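Drying Clothes Indoors Without the Musty Smell

Posted by Wilma Dunbar

We have no dryer and a very small yard, so for a good part of the year everything dries inside. These are the habits that have worked in our house. Most of them cost nothing.

Start with the washer

An extra spin takes a few minutes and saves hours on the rack. I run towels and jeans through a second spin at the highest setting. Our machine stops at 800, and even that makes a clear difference. Shirts that crease badly get one spin only.

Take the load out as soon as it finishes. Clothes that sit in the drum overnight will smell sour by the time they dry, and the only cure is to wash them again. If I know I'll be out, I use the delay timer so the cycle ends when I get home.

Don't overfill the machine. A packed drum rinses poorly, and leftover detergent makes fabric stiff and slow to dry.

Where to put the rack

Keep it away from the wall. Ours used to stand flat against the bedroom wall and we ended up with gray spots on the paint behind it. Now it stands in the hallway, where air moves from the kitchen to the back door.

A fan does more than a heater. Point a small one at the lower half of the rack and leave the door open. On damp days I run the dehumidifier with the door closed instead. It pulls out 300 ml or more from a full load of bedding, and I empty the tank into the utility sink.

Heavy things go on the outer rails and thin things in the middle. Leave one empty rail between towels if you have the room.

Pants and jeans

Turn them inside out so the pockets and waistband get the air. Hang them by the hems, with the waistband down – the weight pulls most of the wrinkles out. Undo the button and the zipper first.

Pockets are always the last part to dry. Check them with your fingers before you put anything away. If they feel cool, give them another hour.

For folding I use the bed, as the kitchen table is too small for long legs. Lay the pants out, smooth the legs with the flat of your hand, then bring one leg over the other and fold up from the hem in thirds.

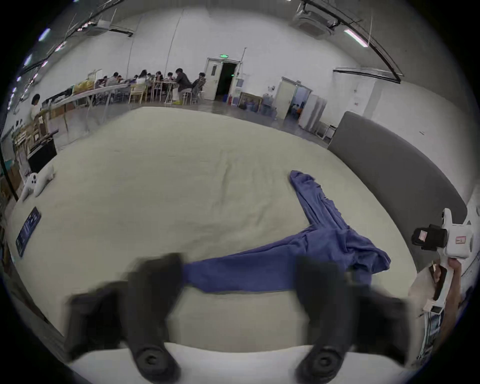
Blue clothing lying across the bed.

Sweaters

Never hang a wet sweater. Roll it in a dry towel, press down hard with your forearms, and unroll. Then dry it flat on a mesh rack or a second towel, and turn it over once the top side feels dry. Thick cuffs can be folded back for the first few hours.

Sheets

Fold a sheet in half over a door and it will dry, but there will be a line down the middle. Two chairs set back to back and a little apart work better. Shift the sheet along every couple of hours. Fitted sheets hold water in the corners, so pull the elastic open and let those hang free.

If the smell is already there

Soak the item for 30 minutes in cool water with a cup of white vinegar, then wash as usual without fabric softener. Clean the door seal on the washer too. Wipe inside the fold with an old cloth and leave the door ajar between loads.

Next page: getting candle wax out of a tablecloth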